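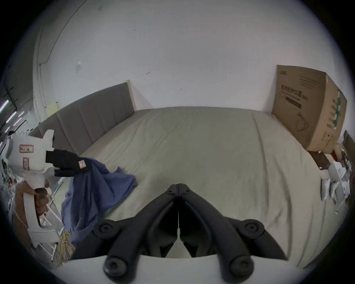

The gray headboard end, with the blue cloth over the side of the mattress.

5 min read
Print | E-mail

From: Wubit Derese
To: Jonero household list
Subject: Re: Creases in the bottom sheet, and a bed against the wall

Dear Tomás, and dear everybody,

I was so glad to see this come up, because I have been making beds for other people for 23 years (first at the guest house in Skimard with my cousin Hagos, and now just for family and whoever is passing through) and I still have opinions every time I do it. Forgive the length. I had a pot of coffee next to me when I started and it is empty now.

I'll put your message in pieces so I don't lose track of what you asked.

> Tomás Frade wrote:
>
> Hello all. We have moved the big bed in our spare room so that
> one side is right up against the wall, which gives us a lot more
> floor but has made changing it a misery. I climb on to reach the
> far corners, and by the time I have climbed off again the part I
> knelt on is all wrinkled. How do other people do this?

Oh, the climbing! I did this for years. What finally helped me was doing the wall side first, all of it, before I so much as look at the near side. Lay the fitted sheet out across the mattress with the seams down, go to the far corner at the head, tuck it well under, then shuffle backward on your knees to the far corner at the foot and do that one too. Get off at the foot. Now you are finished with kneeling, and everything else can be done standing up. Pull toward you from the near side and most of the knee marks will come along with the pull.

If you can bear to move the bed out a hand's width first, please do. Hagos put felt pads under the legs of every bed in Skimard and it was the kindest thing he ever did for my back. You pull it out, do your corners, and lean it back in with your hip.

> Second question. Even when it is on properly, ours has long
> folds running across it from the middle out to one corner. Is
> the sheet too big? Is it me?

It isn't you! Long diagonal folds nearly always tell you that one corner has been pulled harder than its neighbors. I used to go around the bed in a circle, one corner after another, and the last one always had to be fought with. Now I do opposite corners on a small bed, but on yours, with the wall, that isn't going to work, so do the two wall corners as I said and then go easy on the two near ones. Put each on halfway, smooth the middle with the flat of your forearm, and only then tuck them the rest of the way.

And do check that you haven't got the sheet on sideways. On a bed that is nearly as wide as it is long you can get it on the wrong way around and it will almost fit, and you'll be tugging at it all week. I sew a tiny stitch of colored thread inside the hem at the foot. Eldana Gudeta taught me that one and I think of her every laundry day.

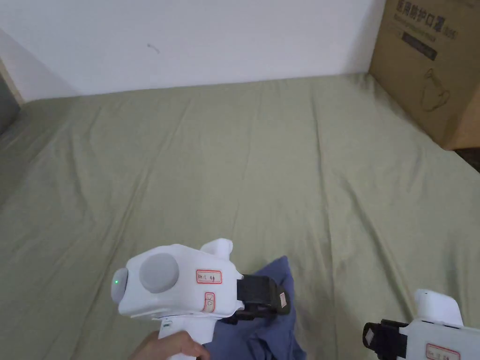 Pulled fairly flat along the wall, with the creases still in it. The mask carton is up in the far corner.

I wouldn't lose any sleep over creases like those, by the way. There are the ones that come from folding and the ones that come from pulling, and the folding kind will mostly drop out by themselves after a night or two under a warm person. If guests are coming at four o'clock and you can't wait, fill a clean spray bottle with plain water, mist very lightly, and smooth with your hands from the middle to the edges. Leave the covers off until it is properly dry. I have hurried that last part and I was sorry.

> Third, and this is the one my wife wants answered: where do you
> put everything while you are doing it? Our pillows and the old
> sheets end up in a pile on the clean bed and then I can't tell
> what is what.

Tell her she has my sympathy. My rule, for whatever it's worth, is that nothing goes back on the mattress once it has come off. I strip the bed from the head down and let the used things drop over the side in one heap, and that heap stays on the same side of the bed every single time, so I don't step in it coming around the corner. Clean things wait on a chair in the order I'll need them, bottom sheet on top of the stack. Pillows stand up in the hallway. Henok says it looks as if we're being evicted, but he has never once had to go hunting for a pillowcase.

One more thing about headboards while I'm on the subject. If yours is an upholstered one with channels stitched up and down it, run the soft brush of the vacuum along each channel before the clean sheet goes on, from the top to the bottom. I did it afterward for the longest time and brushed all that dust straight onto the fresh bedding. Upholstery dust is gray and sticky and it does not want to leave.

> Last one, sorry. We bought two fitted sheets from Fotby and one
> is already coming off at the corners at night. Worth trying
> those clip-on straps?

I have never had any luck with Fotby on a deep mattress, though my sister swears by them. Measure the depth before you buy anything else, right at the corner where it's tallest, and remember to include the pad if you use one. The straps do help. I have the Tosh ones, the kind that cross underneath, and they held very well on the old bed. They are fiddly to put on with a wall in the way, so clip the wall side before you push the bed back (you will only forget this once, believe me). If the elastic itself has gone limp, a strap won't save it and you may as well sew in a new length. It's an evening's work with the radio on, and the old sheet will be good for another few years.

I have seen Wubit's Law of Laundry quoted on this list a few times now, always a little differently, so let me say that the original was only ever "fold it while it's warm." Hagos added the rest.

Do write back and let us know how you get on with the far corners, Tomás. And if anyone has a good method for folding the fitted ones that doesn't involve standing there with your arms out like a scarecrow, I would love to hear it before December, when the whole family comes and every sheet in the closet has to go on something.

With love from a very tidy bedroom and a very untidy kitchen,

Wubit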